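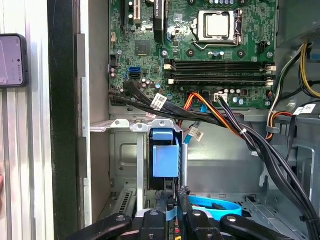 A reader in Konholm wrote that she had sent the county two letters about the landfill permit and never heard back, and asked whether written comments get read at all. They do, if they reach the right office while the comment period is open. Letters sent to the county board before the notice is posted usually go in a general mail file.

How to comment on a draft permit in Sistholm County

1. Find the notice. Draft permits are posted on the county clerk's page and on the board outside the Kultmont office. Write down the permit number and the closing date. The landfill draft is permit 376, and the applicant is D'Souza Hauling.

2. Read the draft, or at least the conditions. The full file runs to 80 pages, but most of the limits on hours, truck traffic and runoff are in section 8. The maps at the back show the property lines and the wells.
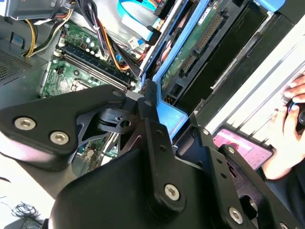
3. Put the permit number on the first line. Under it, give your name, mailing address and the section you are writing about. Comments without an address are kept in the file, but you will not get a notice of the decision.

4. Say what you want changed. "I oppose this" is allowed, but the staff only have to answer specific points. If you think the buffer from the creek should be wider than 100 feet, say so and say how wide. Attach photos or well test results if you have them, and label each one.

5. Send it before 5 p.m. on the closing date. Email is fine. Paper letters go by the date they are received - a postmark does not count. If you drop one off, ask for a stamped copy.

6. Ask for a hearing if you want one. This has to be a separate sentence in your comment, with a reason. The department decides after the comment period closes and mails its answer to everyone who asked.

Comments are public records, and your address will be visible to anyone who requests the file. A post office box is accepted.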